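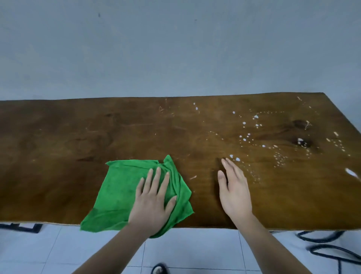
Two hands and a green cloth on a wooden table.

The result in Trodwood was declared at ten past two in the morning. Turnout was 3942 ballots, three candidates, and a majority of 123 for Iraís Ibarra over the sitting mayor, Gumaro Cortés. I've seen plenty written about the count and the concession speech, and very little about what happened in the eight days between the declaration and the morning she took office. I've been reading through the papers the town has published and want to set down how the handover works, or is meant to.

First point: there is no such thing as a mayor-elect in the Trodwood rules. The standing orders have the mayor, and they have candidates. A person who has won but hasn't signed the acceptance form has no right to an office, a pass, a town email address or a briefing. Anything she gets before signing is given as a courtesy by the chief officer. Cortés kept full powers until noon on the eighth day.

Full powers means what it says. He could sign contracts, make appointments to outside bodies and move money between budget lines up to the usual limit. There is a convention that an outgoing mayor who has lost an election doesn't do these things unless they are urgent. I went looking for it in writing and the only trace I found was one paragraph in the officers' guidance, which says that the outgoing mayor "will normally wish to avoid decisions of a lasting character". The word "normally" is carrying a lot of weight, and "lasting" is not defined anywhere.

The case that tested it was the Esquivel contract. Esquivel runs the parking machines and the permit desk, and its contract had a break point that fell on the sixth day of the eight. If the town did nothing, the contract rolled on for three more years. If the town gave notice, it ended in the spring. Ibarra had said in her leaflets that she would give notice. Cortés had said he wouldn't.

People treated this as a row about whether Cortés would behave well. I think it was mostly a drafting problem. Under the convention, he should make no lasting decision. But letting the date go by is a lasting decision, and so is giving notice. There was no neutral option open to him. The guidance assumes that doing nothing is always the cautious course, and for any contract with an automatic renewal that assumption is wrong.

What they did, according to the published note, was ask Esquivel to move the break point back by a month. Esquivel agreed in a letter of two paragraphs. Cortés signed the variation and Ibarra initialled a copy, although her initials had no legal effect. It was a sensible fix. It depended entirely on the goodwill of the supplier, who had a good commercial reason to say no.

The second thing worth recording is casework. The mayor's office keeps residents' letters and complaints in a system called Fellow. When the mayor changes, the records don't simply pass to the next one. The town's reading is that a letter written to the mayor as an office-holder stays with the office, while a letter written to Cortés as a politician or a friend belongs to him. Somebody has to sort them. The note says the sorting was done by keyword first and then by hand, with anything doubtful put in a holding folder and the writer asked for consent.

I have some doubts about the keyword stage. "Dear Gumaro" was used as a sign that a letter was personal, and in a town this size half the complaints about drains begin that way. The result is that an open case about flooding on the Nendunance estate sat in the holding folder and missed its reply date. It has since been moved. A better test would be whether a council department had been copied in at any point, which Fellow records already.

Then the meeting between the two of them. It took place on the third day, lasted under an hour and produced one side of notes. Local coverage spent most of its space on whether they shook hands. The notes cover the Esquivel date, the staffing of the private office, the alarm codes and the state of the reserves. On reserves there is one line saying that the year-end figure was "as reported". If I were taking over I would want rather more than that, and I'd want it from the finance officer, who wasn't in the room.

Three changes would help, and none of them needs a new law:

- Give the winning candidate a defined status from declaration, with a right to a written briefing within two working days.
- Keep a list of every contract with a break or renewal date in the month after a scheduled election, and bring those decisions forward to before the campaign starts.
- Settle the rule for casework in Fellow at the point a letter comes in.

The second is the cheapest. The contract register is already a spreadsheet with a date column – sorting it takes a minute.

Standing orders are up for review in January and comments can be sent to the clerk in writing. I've sent mine, more or less as above, with the paragraph numbers added. The guidance paragraph about lasting decisions is in the annex, which isn't formally part of the review, so anyone who wants it looked at should ask for the annex by name.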